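Home | Issues | Authors | Search

3.2 Sponges and the washing-up corner

I went into this part of the study thinking sponges would be the dull bit. We had 231 households in Clurkport keep a kitchen diary through February, and I figured people would write about knives and pans. They wrote about sponges - a lot! Of the 2,394 diary entries, almost 900 mention one (when to toss it, where it should sit, who left it in the sink).
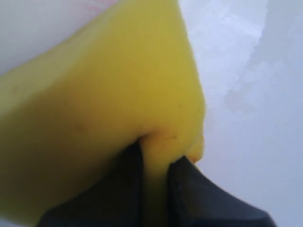
What I like in these entries is how physical they are. People talk about the give of the foam, the way it folds when you pinch it, and how a new one feels too springy to get into a mug. The Piras diaries, which we collected earlier, hardly touch on any of this, and I still don't have a good explanation. My best guess is that more of those homes use cloths.

We also asked 40 of the households to say how they hold a sponge for a narrow glass. Most squeeze it from the sides until it bunches up in the middle, and a few fold it over first. I do both, depending on my mood.
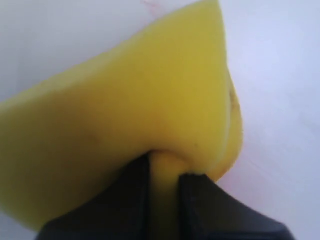 Figure 4. Yellow foam sponge pinched at its lower part, with a fold line down the right side.

Folding came up again in the entries on baking trays, where people wanted a firm edge for the corners. I get to those in Section 3.3.

Last updated 14 December 2025
© Jemarum Papers | Contact | Back to top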